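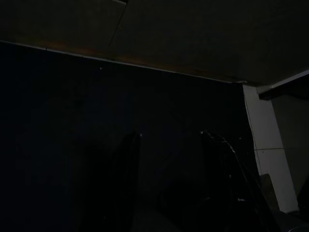
Wrist camera too dark, gripper project (Jilesden robotics club)

plotport_2
Posted 28 August 2024
Wrist view with the gripper pointed at the corner. Both fingers come out nearly black against the dark wall. Only the pale grey section on the right is properly bright. Exposure is fixed at 20 ms. Raise it, or add a lamp?

Oksanen
Lamp. A longer exposure will smear as soon as the arm moves. Lock the gain as well.

girnard700
Disagree. Our student arm moves slowly and we run 40 ms with no trouble. A lamp on the wrist puts glare on the finger edges, and you have bright highlights on the right one already.

Oksanen
Then put the lamp on the bench, off to one side. We logged 1,000 frames that way in January and the edge detector held up.

plotport_2
Bench lamp first, then. Exposure stays at 20 for now. Will post the histogram.

girnard700
Post both settings, please. One on its own won't settle it.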